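Robot learns to pinch soft things without squeezing too hard

Grusville, March

A research group at the Wotasetti laboratory in Grusville has presented a method that helps a robot gripper to hold soft objects with less force. The method is called Ene. It was shown to visitors of the laboratory last month, and a written report is now open to everybody on the laboratory's web page.

Hard objects are an old exercise for robots. The fingers close until they meet resistance, and then they stop. With soft material this rule works badly. The fingers go on closing, the material moves away to the sides or rises up between them, and the robot does not know when it has a good hold.

Ene uses the pictures from a small camera near the gripper. While the fingers close, the program looks at how the surface between them changes its shape. When the bulge grows faster than the fingers move, the program understands that more closing will bring only more pressure, and it gives the order to stop. No force sensor in the fingertips is needed. The group says this makes the method suitable for older grippers, which often have no such sensors.

To teach the program, the researchers recorded 2,566 grasps on 13 soft objects, among them sponges, filled bags and pads which imitate skin. Seven of the objects were used only for training. The others were kept for the tests, so the program met them for the first time there.

According to the report, the robot lifted most of the new objects on the first try, and it left fewer pressure marks than the earlier program of the same laboratory. Two kinds of objects remained difficult. Very thin ones show almost no bulge, and shiny ones confuse the camera when a lamp stands close. Cloth that lies partly over an object also makes the task harder, and the group wants to record more grasps of this kind before summer.

The gripper program will be tested next at Vallex, a company in the same town that packs medical training models. The tests there should begin in May. The laboratory has not decided yet if the recorded grasps will be published together with the program. 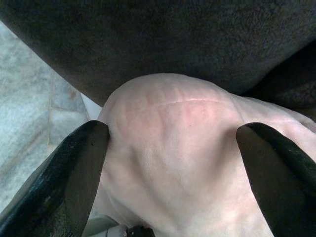

Two gripper fingers press a soft pink object from both sides, and the material rises between them.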